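Etiquetas: Orden en casa · Baño · Trucos de robots para humanos

Ordenar el cajón del baño como lo haría un robot

Llevo años peleándome con el cajón del baño, y la idea que por fin me ha servido viene de un trabajo sobre brazos robóticos. El grupo de Vano quería saber qué conviene enseñarle a una máquina que clasifica artículos de aseo: ¿ir por categorías (primero todos los cepillos, luego todos los tubos) o coger siempre lo que queda más a mano? Grabaron 1019 intentos guiados por personas, mitad y mitad, entrenaron un modelo con cada montón y los compararon.

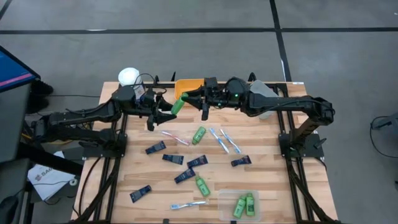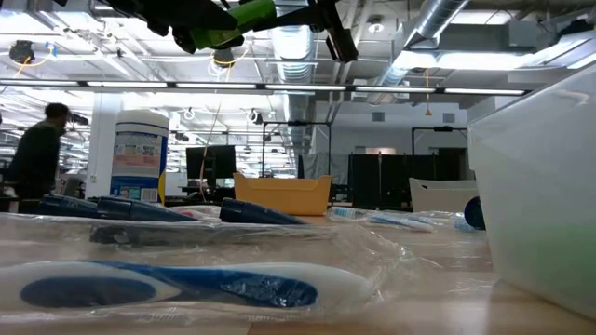

Cepillos de dientes sobre la mesa de madera, con cubetas de plástico detrás.

Ganó coger lo más cercano. Con ese método el robot dejaba caer menos cosas, y además terminaba cada ronda 32 segundos antes de media. ¡Más de medio minuto! Los autores creen que al ir despejando por zonas las pinzas tropiezan menos con lo de al lado, aunque avisan de que solo probaron con una mesa y pocos tipos de objetos.

Yo lo he copiado tal cual:

- Vuelca el cajón entero sobre una toalla.
- Pon las cajas abiertas al fondo, una por tipo.
- Empieza por la orilla más cercana y no vayas saltando a buscar «el otro cepillo».
- Los botes tumbados, cógelos por el tapón.

Con los envoltorios transparentes ten paciencia, que resbalan una barbaridad (yo los guardo cerrados hasta que toca estrenar). En mayo repito con el armario de las medicinas, que me da bastante más pereza.

Contacto | Aviso legal | © Cilteck Hogar | Volver arriba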